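Section 4. Connecting and First Charge of the Battery Cabinet

Read this section through before you open the cabinet door. The steps apply to the Janach 502 and Janach 637 standby battery cabinets. Work on the terminals must be done by a qualified electrician.

CAUTION: Battery terminals are live at all times, even with the main breaker off. Remove rings and watches. Use insulated tools only.

4.1 Before you start

1. Check that the floor is level and that the cabinet is bolted down at all four corners.
2. Set the main breaker and the charger switch to OFF.
3. Compare the serial number on the door plate with the one on the delivery sheet. If they differ, stop and call the Castutholm service desk.
4. Look over each battery block for cracks or leaks. Do not install a damaged block.

Note: Blocks kept in storage since before March need a refresh charge. See Section 7.

4.2 Connecting the blocks

1. Start with the bottom shelf. Place the blocks with the positive terminals facing the door.
2. Clean each terminal with a dry cloth. Do not use solvent.
3. Fit the link bars between blocks, positive to negative, finger-tight only.
4. When the whole shelf is linked, tighten the bolts to the value printed on the inside of the door.
5. Repeat for the upper shelves. Leave the shelf-to-shelf cables off until last -- the full string voltage is present once they are on.
6. Fit the clear terminal covers.

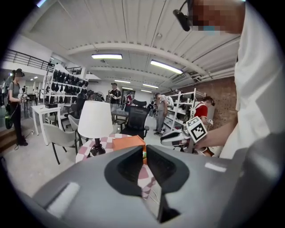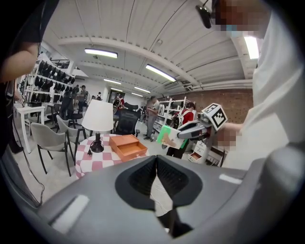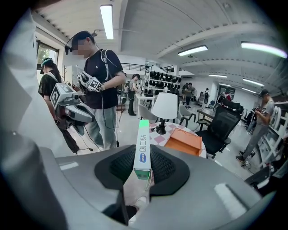
Fig. 4-1 to 4-3. Hand-held gripper with two black fingers.

4.3 First charge

1. Measure the string voltage at the main terminals and write it in the log.
2. Check polarity a second time. Reversed polarity will damage the charger.
3. Turn the charger switch to ON, then close the main breaker.
4. On the Gilier control panel, choose SETUP, then FIRST CHARGE, and press OK.
5. Leave the cabinet on charge for up to 1000 minutes. The green lamp stays lit when the charge is complete.

CAUTION: Keep the vents clear during charging. If a block feels hot or smells of sulfur, open the main breaker, ventilate the room and leave it.

Note: A low-voltage alarm in the first few minutes is normal. If it does not clear, go to Section 9, Fault Codes.

4.4 Records

Enter the block voltages in the log at the back of this manual and send a copy to Van den Broek, attention Koen Verbruggen. The warranty starts when the copy is received.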